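## 3. Mise en place du carton et réglage de l'approche

Cette section concerne l'exercice « carton ouvert » du club de robotique Jirnero. Elle suppose que la pince est montée et que la section 2 est terminée.
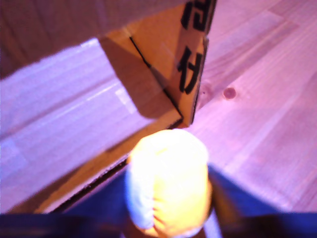 Gregor Skinner demande s'il faut rabattre les rabats vers l'extérieur avant de commencer, car son équipe a perdu beaucoup de temps là-dessus en mai. Non : le règlement du tournoi Kongkaew impose de laisser les rabats comme ils viennent à l'ouverture. La pince doit passer à côté.

### 3.1 Préparer la zone

1. Dégagez le sol autour du carton. Aucun câble ne doit traverser la zone de travail.
2. Posez le carton ouvert à même le sol, sans cale ni ruban adhésif.
3. Notez la position des rabats sur la fiche d'essai. Un rabat dressé se note « D », un rabat couché « C ».
4. Éteignez les lampes dirigées vers la pince. L'éclairage de la salle suffit.

> **Remarque** – Un doigt très éclairé apparaît presque blanc à l'écran et son contour devient difficile à suivre. Baissez d'abord l'exposition dans le menu *Vue*, puis reprenez l'étape 4 si le défaut persiste.

### 3.2 Régler l'approche

1. Mettez le bras sous tension et attendez le voyant fixe.
2. Chargez le profil `carton_ouvert` dans le logiciel Nateck.
3. Réglez la vitesse sur 3. Les débutants gardent cette valeur pendant toute la séance.
4. Amenez la pince au-dessus du bord du carton, doigts fermés.
5. Descendez par pas de 9 mm jusqu'à ce que le bout du doigt soit au niveau du bord.
6. Relevez la valeur de l'axe vertical. Sur le bras de démonstration, elle était de 1 823 pas ; la vôtre sera différente.
7. Enregistrez la position sous le nom `bord_1`.
8. Remontez la pince avant tout déplacement latéral.

> **Attention** – Ne mettez pas la main dans le carton tant que le bras est sous tension. Pour déplacer un rabat, appuyez d'abord sur l'arrêt d'urgence.

### 3.3 Vérifier

Lancez le cycle à vide 13 fois de suite, sans objet dans le carton. Le cycle complet dure près de neuf secondes. Si le doigt touche un rabat, arrêtez, corrigez `bord_1` et recommencez la série depuis le début.

Si le carton glisse sur le sol pendant l'essai, la pince descend trop bas. N'ajoutez pas de poids dans le carton, l'arbitre le refusera.

Les équipes qui utilisent le support Makex doivent aussi resserrer les deux vis de la base après la série – elles prennent du jeu. Reportez ensuite les valeurs sur la fiche et passez à la section 4.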